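4. Making the bed, and saying that one has

Interview material in this section comes from the Jarthorpe and Emside households. The term "bedding" (Figure 4) covers everything on the mattress that goes in the wash, and a few things that ought to.

Figure 4. Bedding.

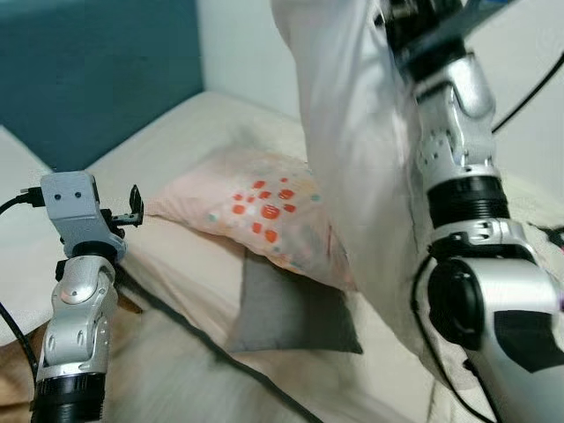 4.1 What counts as made

We began with what we took to be a simple question: is the bed made in the morning? The pilot interviews disposed of it within an afternoon. One man in Emside said yes, always, and it emerged under gentle questioning that he meant the duvet was on the bed and not on the floor. His neighbour said no, hardly ever, by which she meant that on working days she left off the second row of cushions.

The diary sheets were redrafted accordingly. The version used in the main study asked householders to note what was done, by whom and at what time, and did not use the word "made" at all. It came back anyway, usually in capitals. Of the 737 diary entries that could be read, 300 recorded some action on the bed before noon. The commonest was what Harasym (working notes) calls the single pull: one hand, one corner, one tug, and away. We have kept his term. Several householders had their own names for the same movement, most of them ruder.

Opinion on the single pull was sharply divided. Those who practised it described it as making the bed. Those who shared a bed with someone who practised it did not.

4.2 Sheets, and when they are changed

Earlier work on domestic laundry tends to treat the changing of sheets as a matter of routine, with a fixed day and a fixed person. This may once have been so. In our households it was closer to a negotiation that both parties hoped the other would open. Asked how often the sheets were changed, the 62 households gave prompt and creditable answers. The diaries gave different ones.

We are reluctant to call this lying. People seemed to be reporting the household they believed they lived in, and which they did live in when a parent was due to visit. A woman in Jarthorpe put it this way: "It's every week. It's just that some weeks are longer." Visits of any kind had a marked effect on laundry, including, we are bound to admit, our own. Second interviews were arranged at short notice for this reason, and on more than one doorstep we were asked to wait.

The fitted sheet deserves a word. It was praised for being quick to put on and blamed for nearly everything else, above all for the fact that it cannot be folded. Some householders had been taught a method and could explain it fluently. When invited to demonstrate, they generally found that it worked better with the other sort of sheet. The cupboard evidence suggests that the usual practice, across incomes and age groups, is to form a ball and shut the door.

4.3 The duvet cover as a two-person task

Changing a duvet cover was the job most often named as disliked, and the only one for which householders volunteered a technique before we had asked. The techniques fall into two families. In the first, the cover is turned inside out and drawn down over the corners of the duvet. In the second, which we met only in Emside, the person climbs into the cover. Both were said to take no time at all.

Couples who did the job together reported it as quicker but not as pleasanter. Corners were a recurring source of complaint: whose corner had slipped, who had let go first, and who had said "ready" without being so. Single people had no such disputes and blamed the manufacturer. The Flomel range, bought widely in Jarthorpe when the market stall closed down, has poppers where people wanted buttons, and feeling on the point still ran high in May, when we made our last round of visits.

4.4 Limits of the material

The diaries were kept by whoever agreed to keep them, and in mixed households this was mostly the person who also changed the sheets. Their accounts of other members' efforts should be read with that in mind. A further 374 entries had to be set aside, the larger part for being illegible and the remainder for having plainly been filled in at one sitting, in one pen, with one ring from one mug. The Holanda estate was left out of the second round after the boundary change — a decision that seemed sensible then and has made the comparison in section 5 harder than it need be.

We did not ask about pillows. Householders told us about them all the same, at length, and the material is held over for a separate paper.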